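Home | Programs | Listening Room | Reports | Give

Spring Progress Report to the Ridgeway Fund: The Wanbridge Listening Room and Song Archive

May
By the music program office, Wanbridge
6 min read
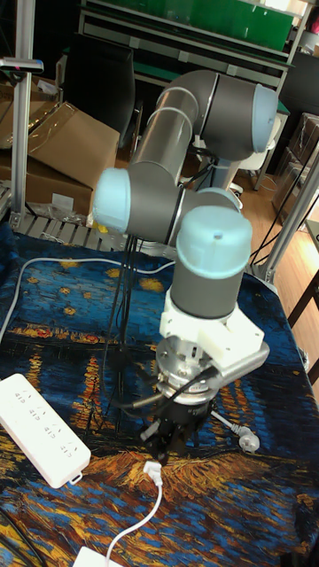
The starry-night tablecloth, blue and gold from end to end.

Dear friends at Ridgeway,

It has been a full few months, and I have been looking forward to writing this one. When you renewed the grant you asked us to tell you plainly how the recordings were coming along, whether people were turning up to hear live music, and what we would do differently. I'll try to take those in order, though I may wander a little, as those of you who have read my earlier reports will know.

First, the archive. We set out to transfer the whole of the Lomonmont collection, those reels and cassettes of dance bands, church choirs, kitchen-table fiddlers and (my own favorite) a run of country duets recorded in somebody's front room with a clock ticking all the way through. The collection comes to 1,624 songs and tunes. We have now transferred and labeled 611 of them. That is behind where I hoped we'd be. The cassettes went quickly, but the reels have been slow, and a good many had the wrong titles on their boxes, so each one had to be played from start to finish with a pencil in hand. I would rather give you a smaller number with the right names attached, and I think you'd feel the same.

We have decided to leave the clock in.

The sound itself is better than we had any right to expect. The choir tapes in particular are lovely, with the altos right up close and the organ sitting a long way back, and the brass band reels have a roughness to them that grows on you. There are a few where the singer drifts from the microphone and comes back halfway through a verse. We have done very little cleaning up beyond taking out the worst of the hum, and every untouched transfer is being kept alongside the cleaned one, as we agreed.

Now to the live evenings, where the news is cheerful. The Sunday sessions have settled into a nice rhythm: two short sets, a break for coffee, and then half an hour in which people can ask the players about the songs (or argue with them, which happens too!). Attendance at the best of these was about 200, with extra chairs borrowed from across the hall. The quietest was a solo accordion program on a night of heavy rain, and I must tell you it was one of the finest hours of music we have put on. Those who came stayed well past the end and asked for the slow waltz again.

Zundetti, the five-piece we commissioned under your grant, have finished writing their set of new songs built on the Lomonmont tunes. I heard four of them in rehearsal last month. They have kept the old melodies mostly whole and moved everything underneath, with a low clarinet where you expect a bass and a drummer who seems to be playing in the next room. One of the duets has become a sort of lullaby. Another is so loud that we have asked them to put it last. The first performance is set for early fall, and we'd be very glad to save you seats.

The young players' group has been the happy surprise. We planned for a small circle and ended up with 56 on the list, from beginners on borrowed guitars to a cellist who is already better than most of us. We split them into two groups by experience, and that has helped, but we are short of music stands and very short of patience with the upstairs piano, whose middle C sticks in damp weather.

As for spending, we are within budget on performers' fees and printing, and over on tape repair. I would like to move what is left in the travel line across to the repair line, and a short request is attached for your approval. There is no change to the total.

Over the summer we will carry on with the reels, starting with the dance bands, and open the listening room for one extra evening a week so people can come in and help us put names to voices. We've already had one visitor recognize her aunt singing harmony on a tape marked "unknown, two ladies." She asked to hear it three times, and we were glad to play it.

With warm thanks from all of us at Wanbridge. The next report will reach you after the Zundetti performance.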